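**Dexterous hand for book and media sorting: worth the quote?**

**tallgrass_ops** · April 9, 2022

We do returns processing for used books and media. Keline quoted us $3775 a month to lease one arm with a five-finger hand, 8 month minimum, support included. My boss wants a yes or no before the end of April. I'm leaning no. Talk me out of it or pile on.

**mudflap**

Pile on. You're paying for fingers. A vacuum cup picks a paperback all day long and costs less than lunch for the crew.

**renata_k**

Depends on the stock. Cups are lousy on magazines and anything with a loose cover, you lift page one and the rest stays home. We had Pirham cups on our line and went back to people for thin stuff.

**tallgrass_ops**

Thin stuff is most of it. Maybe 60/40. That's the only reason I took the meeting.

**mudflap**

So get a two-jaw gripper. Iltwood sells one, list was $1276 when I looked. You own it, and when it breaks you swap the pads yourself. Have you asked Keline what a replacement finger costs? I bet it's not on the quote.

**renata_k**

It never is. Ask about cables too. And disagree on the two-jaw, ours chewed corners until we turned the force way down, and then it dropped things.

**tallgrass_ops**

Asked about spares, got "covered under normal use." No definition of normal use. Went to their demo anyway: 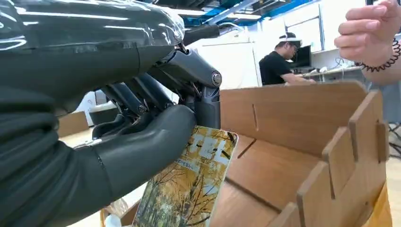
*Keline demo, thin paperback or booklet between the fingertips, cardboard bin in front.*

**mudflap**

Look at the wiring and little rods out in the open on that far finger. Now add a year of book dust. Also one booklet in a tidy lab tells me nothing about your totes.

**renata_k**

The grip looks decent to me. But somebody's hand is right there over the cardboard. I'd want a full shift with everybody standing back before I signed anything.

**tallgrass_ops**

I sent them a list of 111 of our worst items and asked for a timed run. Dimitriou is quoting the same job, so they can have the list too. No run, no lease.

**mudflap**

Get the drop count in writing.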